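Teaching by Hand: Pictures from the Kitchen Bench

Posted October 1, 2023

We've been running our hand-teaching sessions since April, and people keep asking to see what goes on, so this page is a mix of notes and pictures from the kitchen setup. If you're new: we pick an ordinary kitchen job, one of us does it through the arm, the arm records every joint position while we do it, and later we find out how much of it the arm can repeat alone. I love this work. I've been at it long enough that I should be bored by now, and I still get a little jump in my chest every time the arm goes through a motion I showed it the day before.

There are two ways we do the showing. The first is plain hand guiding. You put the arm in its soft mode, take hold of it near the wrist, and walk it through the job like you're teaching somebody to dance. The second is remote control, where you sit a few steps away with a small leader arm on the table in front of you and the big one copies what your hand does. Zyanya Barrera is our best leader-arm driver by a mile. Orysia Prokopenko swears by hand guiding and will tell you so at length (she's right about drawers, I'll give her that).

Drawers are what most of this round has been about. Opening one, reaching in, taking something out, closing it again. It sounds like nothing! But a drawer has a track, and the track has opinions. Pull a little off to one side and it binds, and when it binds you feel it right through the arm if you're guiding by hand. With the leader arm you don't feel a thing, you only see the motion get jerky, and by then you've already recorded a bad one.
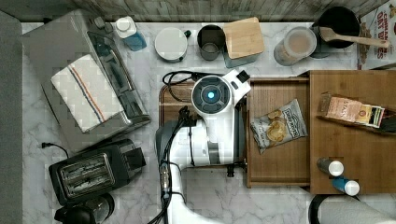 Bags are the other headache. A chip bag has no fixed shape, so there's no one right place to grab it. Braulio Beltrán started out going for the middle, which gives you a lot of crinkle and not much hold. Now he comes in at the top seam with the fingers nearly closed and takes a small pinch. That one change did more for our recordings than a whole week of fiddling with settings. We still keep some of the middle grabs, by the way. If you only ever show perfect ones, the arm has no idea what to do after a poor start.

We record 13 demonstrations of a task before we look at any of them. Then everybody sits down together and watches the replays at double speed, and we throw out the ones where the driver hesitated, or bumped something, or did that thing where you stop dead to scratch your nose. (It happens more than you'd think.) What survives goes into the Covard set, our name for the kitchen collection. It's at 71 good runs for the drawer job alone, and I'm very proud of that.

A few things we've picked up along the way, for anyone trying this at home or at school:

Go slower than feels natural, but don't stop. Pauses get learned too. Eustaquio Figueroa used to pause right before each grasp to line things up, and the arm picked it up from him so faithfully that we started calling it the Eustaquio.

Move your stuff between runs. Turn the boxes, slide things over, swap what's in the drawer. We were too tidy in the beginning and put every item back exactly where it came from, and what we got was an arm that could do the job in one arrangement and was lost in any other.

Trade drivers. We use 3 on every task now. Each person has their own way of coming at a thing, and you want that variety in there.

Check where your cables go before you turn the wrist. Then check again at the far end of the reach, with the arm stretched out.

And write down who drove which run. Iestyn Ellis made us a paper log with a column for mood, as a joke, and we all fill it in. "Grumpy, needs lunch" turns up a lot, and those runs are the first ones I look at when we're sorting.

The replay software is called Irkora, and Iestyn wrote nearly all of it. You can drag a slider through a run and see the path of the wrist drawn as a line, with all the runs of the same task laid over each other. Good drivers make a nice tight bundle on the way in and then fan out near the object. My own lines look like a dropped plate of spaghetti, but they're getting better.

Next we're on to two-step jobs, where the arm has to open the drawer, put something in, and then leave it closed behind it. Zyanya has done 4 practice runs with the leader arm and says the closing part is where the fun is - you have to let go of one idea and pick up another without stopping. Orysia wants to do the whole thing by hand guiding first and then compare the two side by side in Irkora. We'll do both, and I'll put the line drawings up on this page once they're sorted.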